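Print this page | E-mail this page

Jun 10, 2024
Bench notes, two-arm cell, Lornulville
C. Rebelo

Finger pads again. I said in November that we'd stop arguing about pads once we had a fair test, and the fair test got written up on a whiteboard and wiped off. So I am writing this one down while I still care.

What we have: the printed yellow fingers, with the black rubber pads that came with the Lumus kit on one pair and the gray ones from Zesent on the other. Same arms, same controller, same cloth. Jarlath Mac Suibhne wants to move everything over to the Zesent pads because he saw their demo. In the demo they pick up a towel. Anybody can pick up a towel. A towel is thick and it wants to be picked up. Our cloth is thin and lies flat, and when you come at it from above with a wedge-shaped finger, half the time you push it along the table.

Plan was 60 picks per pad, cloth laid flat by hand each time, dropped from a little height every sixth one so we get some folds in it. I ran the rubber first. I counted a pick as good if both arms had the cloth and could carry it to the middle without either side letting go. Jarlath wanted to count one-arm picks as half. I said no. If one arm has it and the other doesn't, the job isn't done, and I don't want a table full of halves to explain to people later.

Rubber did what rubber does. It grabs well if the finger gets under the edge and does nothing useful if it doesn't. Six misses in the whole run, all of them on the flat cloth and none on the folded one, which I more or less expected. The misses look the same every time: fingers close, nothing between them, arm goes off and presents thin air to its partner as if it had done something.

Gray pads: stopped the run early. The face is scuffing and going speckled, and I would like to know what the stuff is before I put more hours on it. Zesent's sheet says "long life" and gives no number. Jarlath says the wear is cosmetic. Maybe, but cosmetic wear on the one surface that does all the work is a funny idea to me. He also says the pads need wearing in, and I note that this was not on the sheet either.

Also not convinced by the Tosh controller. The new grip-force setting goes up to 66 and I can't find out 66 what. Setting it from 30-something upward made no difference I could feel with my own finger in the gap. Either it clips somewhere or the number is decoration. Wrote to their support and got a ticket number ending in 1942 and a link to the page I had already read.

Things I would want before signing off on any pad:

- same printer, same batch of fingers. The two yellows don't match, one is much more orange, so I assume different filament, and I don't know how different the stiffness is
- wrist camera checked for blur at pick speed. I was trying to judge the cloth edge from wrist views and it smears when the arm is moving. Fine for a person, no idea what it does to the edge finder
- cable loops on both arms shortened or at least measured. They stand up high over the wrists in some poses and I don't like how they swing. If a cable is tugging on a wrist we're testing the cable
- lay the cloth by some rule. I lay it neater when I'm hoping for a good result and I don't trust myself

Jarlath read the above over my shoulder and says the last one is unfair to me but fair to him. He has put in an order for a second set of gray pads anyway. Fine. They get the full 60 or they get nothing.

For now the rubber stays on, and nobody swaps pads between runs without writing it here. If you change the speed, write that too. Next session: flat cloth only, slower approach, finger tip lower by whatever the table will allow before the guard trips. I would also like to try a thinner tip, if someone has time to print one.

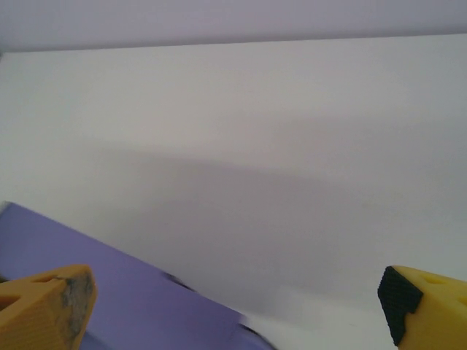
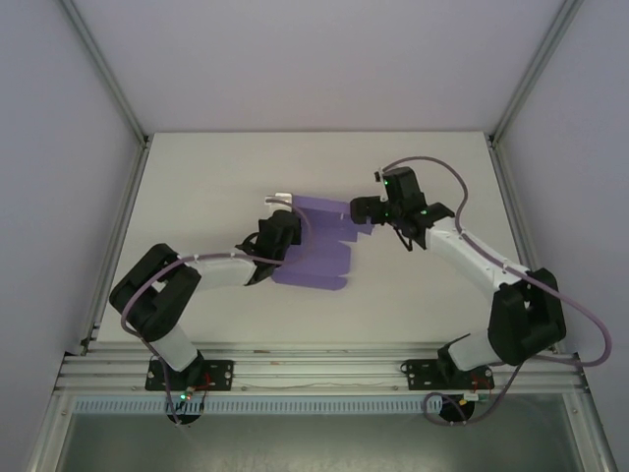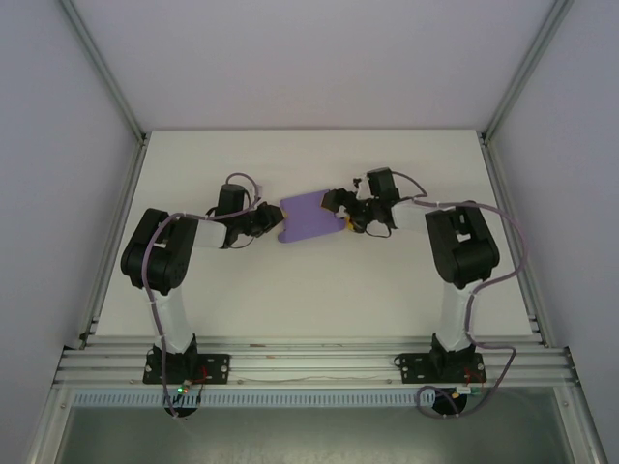

Purple cloth. First one is the wrist view with the fingers open, the other two are from the fixed camera with both arms holding.

E-mail this page | Print this page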